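Last updated: May

From my kitchen to yours

I've been on a baked potato kick for about a month now, and I blame Ingeborg Bauerfeind entirely. She brought a whole tray of them to the Wondstead spring supper, skins all salty and crackly, and I ate two standing up before I'd even found a chair. Two! I went home and started baking them on Thursday nights, and my family has been very patient with me.

The big argument at our house is foil or no foil. I grew up with foil. My mother wrapped every potato like a birthday present, and they came out soft and steamy, with a skin you peeled off and left on the side of the plate. I loved those potatoes. But Ingeborg says foil is for leftovers, and once you've tried hers it's hard to go back — the bare skin gets a real crunch on it, and the inside goes fluffy instead of damp.

So my weeknight way is this. Heat the oven to 400. Scrub the potatoes, dry them really well (I use an old dish towel I don't care about), and poke each one a few times with a fork. Rub them with a little oil and more salt than you think is decent. Then they go straight on the rack with a sheet pan underneath for drips, and they get an hour or so, depending on how big they are. Squeeze one with an oven mitt. If it gives, you're eating.
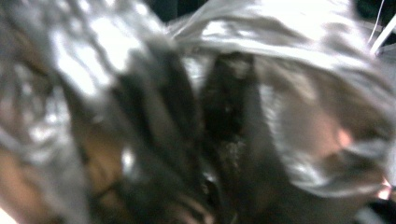

Split them open right away and let the steam out. I forgot this once when the phone rang and they'd turned gluey by the time I got back, which was very sad, and we ate them anyway with a lot of butter. Si-eun Ha puts kimchi and a fried egg on hers and I've copied her three times already. My husband is a plain sour cream man. Chili is good, and so is that last bit of broccoli and cheese you've been moving around the fridge.

I do still wrap them for the campfire, by the way. Two layers, a spoonful of butter in there with the potato, and some onion if you have it. Eckhard Hinrichs swears by rosemary too, and he brought me such an enormous bunch of it from his garden that I've been putting it in everything, including a loaf of bread that I won't be making again.

One question for all of you, if you have a minute. What do you do with the cold ones? I always bake extra, and I mostly chop them up and fry them for breakfast, but I'd love some other ideas. Dzintra Grigaitė told me she makes a soup out of hers with dill and a little cream — I've asked for the recipe, and if she sends it I'll put it in the next newsletter. Write back and tell me yours!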